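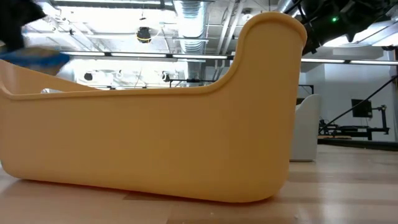 *Big yellow bin, tall end on the right.*

# Hi, I'm the person behind Skondora

Skondora is a dry goods shop on Moon Street in Skirar, and it's a pretty small one. I sell rice, beans, lentils, flour, noodles, spices, and a lot of tea. You can walk in and buy one bag of something, or you can join the buying club and get a box put together for you every month. Most people start with the one bag.

I used to work in an office across town and cook on the weekends, and I was forever driving half an hour for decent chickpeas. Then I started ordering by the sack and splitting it with people on my street, and then their sisters wanted in, and before long my hallway was so full of flour I had to turn sideways to get to the bathroom. Renting a shop felt like the calm option!

## The club

We have 80 households in the club now. It costs $20 to join, you pay that once, and after that you only pay for what's in your box. Orders close Sunday at midnight (yes, I do look at 11:58, and yes, I see you all). Pickup runs the rest of the week from the back counter. 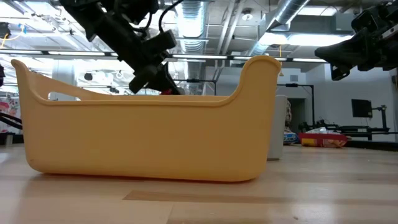
*Yellow-orange bin with a handle opening at the left end.*

If you can't carry much, tell me and I'll split your order over a couple of trips. Bring your own jars for spices if you like, I'll weigh them first so you aren't paying for glass.

For ordering we use a program called Zultus. I'm not going to pretend it's pretty, but it remembers what you bought last time, and it lets you swap things right up to the deadline. If you'd sooner leave me a paper list, that's fine too. Plenty of members do.

## What's on the shelves

There are 67 things I keep in stock all year, and then a shelf by the window that changes with my mood and whatever the suppliers have. In November it's mostly dried fruit and nuts for baking. In summer it leans toward quick stuff, because who wants to boil beans for two hours in that heat? 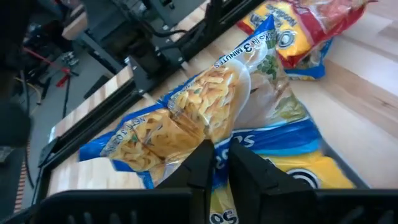

Noodles are what I get asked about most, so I'll say it once here: I try every kind before I stock it, usually for lunch, usually standing up. If you want one I don't carry, ask. I can bring in a case if a few people will share it.

## Visiting

We're open from 10 to 6, closed Mondays. Parking on Moon Street is awful, so try the lot behind the library, 200 feet from our back door. The bell on the counter is loud, go ahead and ring it, I'm probably in the stockroom.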